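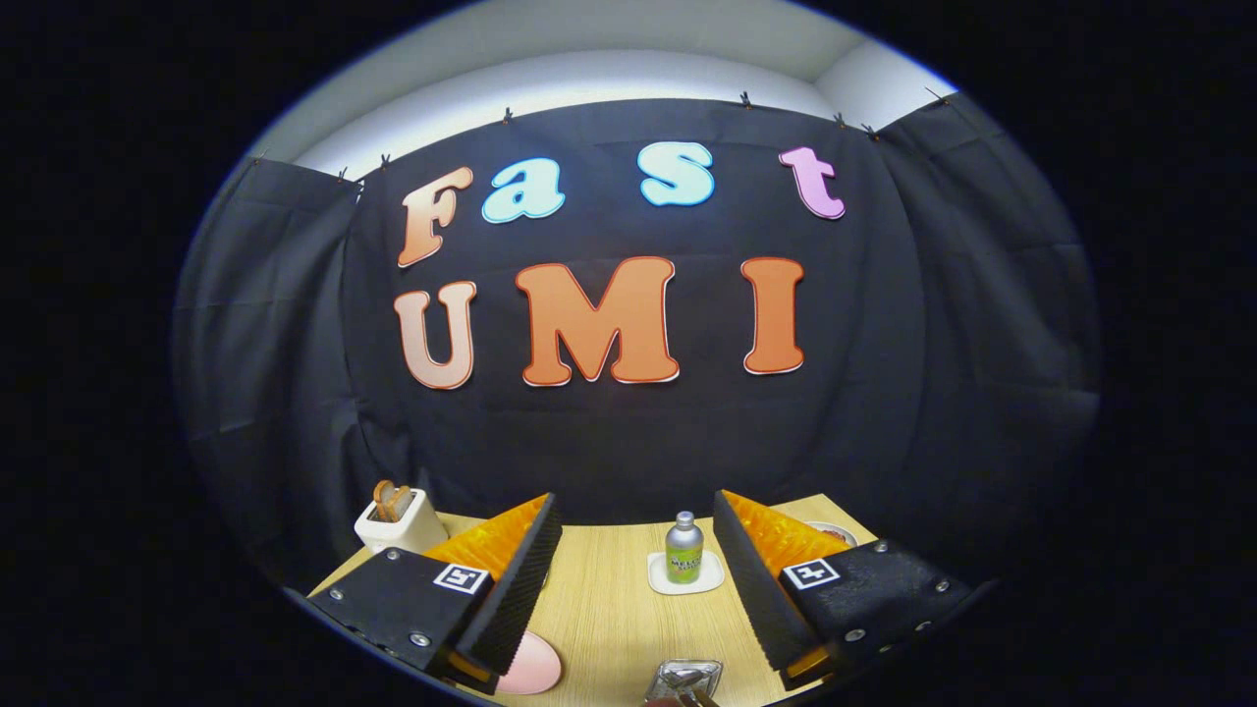
Cosmin Neagu wanted to know if the black one needs ironing before a demo day. Short answer no, steam it on the clips the night before and the creases drop out by morning. Mostly. Long answer further down under care.

Stenwood Backdrop Curtain, black

Plain black fabric curtain for behind a table. Kitchen demos, tastings, school fairs, product shots, breakfast counters that back onto an ugly wall. Clips along the top edge, hangs in folds, sides can be brought forward to make a sort of booth. Letters go on the front.

Width 3000 mm flat. You lose some of that when you gather the sides, so measure the table first and then add. Folks order to the exact table width and then write to us.

What you get
Curtain, one piece, hemmed all round
Bag of dark clips
Storage sack with drawstring

Not included: letters, table, anything on the table. We get asked.

Hanging it
Start in the middle. Clip, then work out to each side. Even spacing is nice but it's not needed, put a clip wherever the edge sags. Seven is plenty for a normal table, the bag has spares. Leave the ends till last, pull the extra fabric into folds and bring it round toward you. Two people if the ceiling is high — one can do it but it's a slow job.

Letters
Cut-out letters with a thin white outline read best on black, dark ones without an outline just vanish. Pale peach, orange, pink, light cyan all fine. Two rows works if the bottom row is taller. Lay them out on the floor first!! Pins leave tiny holes, removable tabs don't but they let go in a warm room. Keep letters in the flat middle part, not on the folds.

We sell the Brumoren letter sets seperately, no made-up words, you pick the characters.

On the table
Light wood tops look great against it. White things too, toaster, plates, saucers. Black pans get lost so put a pale board under them. Crumbs and flour show on the fabric like you wouldn't believe, so leave a gap behind anything that spits or pops. Toasters and hot plates well forward of the curtain please, it is fabric, and the fabric is not fire rated. If your venue asks for a certificate you want the Skidov version, different page.

Care
Cool wash, on its own the first time, dye can run. Hang to dry. No tumble. Low steam from the back. Lint roller before you open the doors, and again at lunch.

Stock
71 left in black. Gray is out untill April. Cut lengths can't come back, uncut ones can if the clips are still in the bag.

Questions about sizes, ask for Guoqing Ding — mornings are best.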